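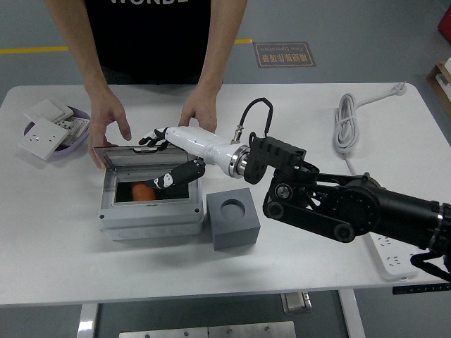
Small surface enclosures with smoked lids - which knockouts to open?

rivadeneira_d
Fitting out a garage workshop. Light gray plastic box, hinged transparent lid, row of round knockouts along the lower edge of the front face. Planning bottom entry only, with a socket and a switch plate on the same wall. Open the knockouts before or after mounting?

ohmslag
Before. Support the wall from inside with a wood block and tap from outside. Once the box is up you have nothing to brace against and the face cracks.

Yamila P.
Disagree. I mount first, mark where the conduit really lands, then open only those. A step drill does it cleanly with no hammer. Every spare hole is a blanking plug to buy.

ohmslag
A step drill grabs in thin plastic. I have 4 scrapped boxes from Prelitz to show for it.

Yamila P.
Run it slower. I did 51 of them at the Warura site and lost none.

kfuse8
Check lid swing too. These open upward, so a shelf directly over the box will stop the lid halfway. I leave 8 inches.

rivadeneira_d
Shelf is going elsewhere. Are screws for the front corner holes worth doing in stainless?

ohmslag
Not in a dry garage. Don't overtighten - the plastic strips before the screw does.

rivadeneira_d
Understood. I'll dry fit, mark, and drill on the bench.

Yamila P.
Fair compromise. Deburr before you pull cable.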